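Bilta bench vise, small size: review after one winter of use

Posted by Philomena Alhassan in Tools and Workroom

I repair and make small things from cloth, mostly bags, book covers and straps for instruments. My workroom is the end of a corridor, so I can't have a big bench with a big vise. For many years I used clothes pegs and a heavy iron when I needed to hold something still. In February I finally bought the small Bilta vise, and I have used it enough now that I can say what is good and what is not good.

I paid 108 for it with delivery, from the Darwish shop. It came in a plain carton with a hex key and one sheet of instructions. The sheet is only drawings, but they are clear.

Mounting

The base has a clamp, and it goes on a table edge up to 30 mm thick. My table is thinner than this and I had no problem. I put a piece of old felt under the clamp to save the varnish. If you want to screw it down permanently you can, but the screws are not included, and I think at this price they should be.

It took me 10 minutes to fix it and to find the right height. I sit when I work, and for a person who sits, the jaws are a little high. I solved it with a cushion on the chair.

The jaws

I like this part most. The jaws are two gray blocks with rounded top corners, and the rounding matters a lot when you work with cloth. My neighbor lent me his old Usik vise before I bought this one, and it had sharp corners which pulled threads from everything. With the Bilta I have not pulled one thread so far.

When they are closed, only a thin slit stays between them, so a narrow strip can stand up in it without any support from behind. I often work like this with trims and edgings. The strip goes down in the slit, the wider cloth stays above the jaws, and I have the place where the two meet in front of my eyes and not flat on the table. For seeing if an edge runs straight, it is much better than pins.

There are small round holes in the jaws, also on the upper faces. The sheet does not explain them. I suppose they are for fixing soft covers, but I did not find such covers in the Darwish shop, and my letter to them had no answer yet.
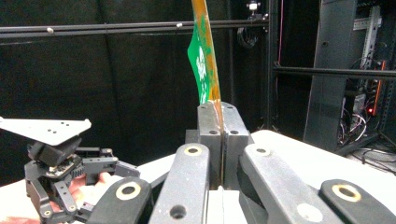

Grip and pressure

The handle turns smoothly and you can feel the last quarter turn well. With cotton I stop as soon as I feel resistance. With leather I go a bit further. Two times I closed it too strongly on a soft ribbon and the ribbon kept a shiny line, which I could not iron out. This was my mistake, but a beginner should know it: try first with a waste piece.

Please be careful also with dyed trims. Strong colors like red and orange can leave a mark on the jaws, and then the mark goes to the next cloth, maybe a white one. I wipe the jaws with a bit of alcohol when I change color. On thin materials I fold a strip of baking paper over each jaw, and it does not slip.

What I don't like

The opening is small. A folded denim strap in four layers goes in, but a bag handle with a cord inside does not. The seller's page gives the opening in inches only and I calculated badly, so measure your thickest work before you order.

The screw came with too much grease. I cleaned it with a rag on the first evening, and after that I put a drop of sewing machine oil - it moves better now than when it was new.

The guarantee is good for 2000 openings or one year, as they write it. I don't know who will count the openings.

Compared with others

The Nurnamton vise is cheaper and opens wider, and for wood or metal I would probably take it. But the jaws have a rough surface and you must cover them each time. The old Usik is heavy and strong, and you need a real bench for it.

For cloth, ribbon and thin leather I stay with the Bilta. I give four stars from five. The fifth star is for the screws and the soft covers, if they ever start to sell them.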